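The Pump That Wouldn't Stay Quiet

I've been crawling around pump rooms for 28 years, and I still get a little thrill when somebody calls about a noise. So when Vinzenz Mayrhofer rang me from the waterworks at Romunden and held his phone up to the casing (it sounded like a bucket of gravel going down a slide), I was in the car before lunch.

Everyone hears gravel and says cavitation. Vinzenz had said it too, and he'd already raised the level in the suction tank, which should have helped. It didn't help one bit! The noise came and went with the valve setting, worst when the town was asleep and the pump was barely moving any water.

That last part was the clue. A centrifugal pump has one flow it really likes, and the further you wander from it, the rougher things get inside. Throttle it way down and the water starts curling back out of the impeller eye and swirling up the suction pipe. You can give it all the suction pressure you want and it'll still grumble.

I sat down with the maintenance log and a pot of terrible coffee, and there it was. The old pump had been swapped for a bigger one in May, a Hauser unit bought for a housing development that never got built. Lovely machine, way too much of it. At night it was running at 28 percent of its best flow, hour after hour, and chewing through seals.

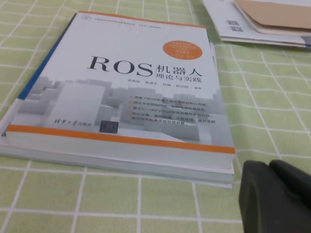

What we did about it

My first idea was a bypass line back to the tank, and I still like bypass lines. Aurelia Stöckli, who runs operations at the sister plant in Hulasen, talked me out of it. Why pay to pump water in a circle all night? She had a small pump sitting on a shelf and offered it up for the quiet hours.

So now there are 2 pumps at Romunden, the big one for the daytime and the little one from ten in the evening. Swapping over takes Vinzenz 15 minutes, mostly spent walking between valves and complaining about his knees. He wants it automated, and I've sent him a sketch.

The first night on the small pump, I put my hand on the bearing housing and could hardly feel it running. We're opening up the big one next month to look at the impeller, and I've asked him to save me the old seals.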